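Plorken Handgreifer-Paar, Ausführung 2

Artikelgruppe: Teleoperation und Datenerfassung
Lieferumfang: zwei Handgreifer (links/rechts), zwei Anschlusskabel, Wada-Auswertesoftware, Kurzanleitung
Lieferzeit: auf Anfrage

Ich baue und verkaufe die Plorken-Greifer jetzt in der zweiten Ausführung, und weil mich fast jede Woche jemand fragt, was man damit eigentlich erforscht, schreibe ich es gleich hier auf die Produktseite. Wer nur den Preis wissen will, scrollt bitte nach unten!

Die Idee ist schnell erzählt: Man nimmt in jede Hand einen Greifer, macht die Aufgabe selbst vor, und die Bewegung wird mitgeschrieben. Kein Roboterarm muss dabei laufen. Später lernt ein Modell aus den Aufnahmen, und erst dann kommt der Arm dran. Das Verfahren an sich ist nicht neu (behaupte ich auch nirgends). Mich hat etwas anderes beschäftigt, nämlich wie viele Vorführungen man braucht, wenn beide Hände zusammenarbeiten sollen und das Objekt jedes Mal anders daliegt. Dazu haben Samran Srisuk und ich bei Kellport eine Messreihe gemacht, die im November angefangen hat und viel länger gedauert hat als geplant.
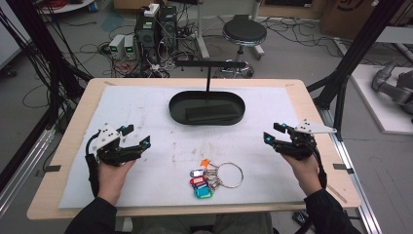 Weiche und lose Gegenstände sind für Greifer eine Gemeinheit, und genau deshalb haben wir uns daran festgebissen. Ein Würfel liegt, wie er liegt. Ein Schlüsselbund dagegen klappt bei jeder Berührung anders auseinander, die Anhänger schieben sich über die Bärte, und der Ring zeigt mal nach links, mal nach hinten. Die bunten Kunststoffanhänger sind für die Auswertung übrigens Gold wert: Rot, Blau und Türkisgrün heben sich von der weißen Schaumplatte so deutlich ab, dass man die Lage des Bundes auch dann noch gut schätzen kann, wenn ein Finger davor ist. Mit blanken Schlüsseln war das bei uns ein Elend. Dass beide Greifer vor dem Start offen und ungefähr auf gleicher Höhe gehalten werden, ist bei uns feste Vorgabe, sonst bekommt man in den ersten Bildern eine Streuung, die man hinterher mühsam herausrechnet.

Jetzt zum Ergebnis. Mit 300 Vorführungen hat das Modell den Ring meistens gefunden, aber oft zu früh zugegriffen. Bei 645 wurde es spürbar ruhiger, vor allem beim Übergeben von einer Hand in die andere. Danach haben wir bis 3.000 weitergemacht, und der Zugewinn war, na ja, überschaubar. Spannender fand ich, was beim Aussortieren herauskam: 343 Aufnahmen aus dem großen Satz, nur nach möglichst verschiedenen Startlagen ausgesucht, lagen im Versuch fast gleichauf mit dem ganzen Bestand. Samran hätte gern noch eine zweite Objektgruppe dazu, bevor wir das groß hinausposaunen, und da hat er recht. Also bitte als Zwischenstand lesen.

Was heißt das für Leute, die das Paar kaufen wollen? Plant lieber Zeit fürs Umlegen der Objekte ein als für noch mehr Wiederholungen. Die Wada-Software zeigt nach jeder Sitzung an, welche Startlagen schon oft vorkommen, und schlägt neue vor. Das war anfangs nur ein Skript von mir, inzwischen möchte ich nicht mehr ohne arbeiten!

Zum Zubehör: Die Trornmont-Halteplatte passt auf beide Ausführungen, die Kabel aus der ersten Serie leider nicht mehr (anderer Stecker, tut mir leid). Linkes und rechtes Gerät sind spiegelbildlich gebaut und lassen sich nicht tauschen. Ersatzfinger gibt es einzeln.

Preis auf Anfrage, Hochschulen bekommen Rabatt. Den Auswahlalgorithmus samt Beispieldaten schicke ich auf Wunsch vorab zu, eine kurze Mail über das Kontaktformular genügt.

Stand: 23. April 2024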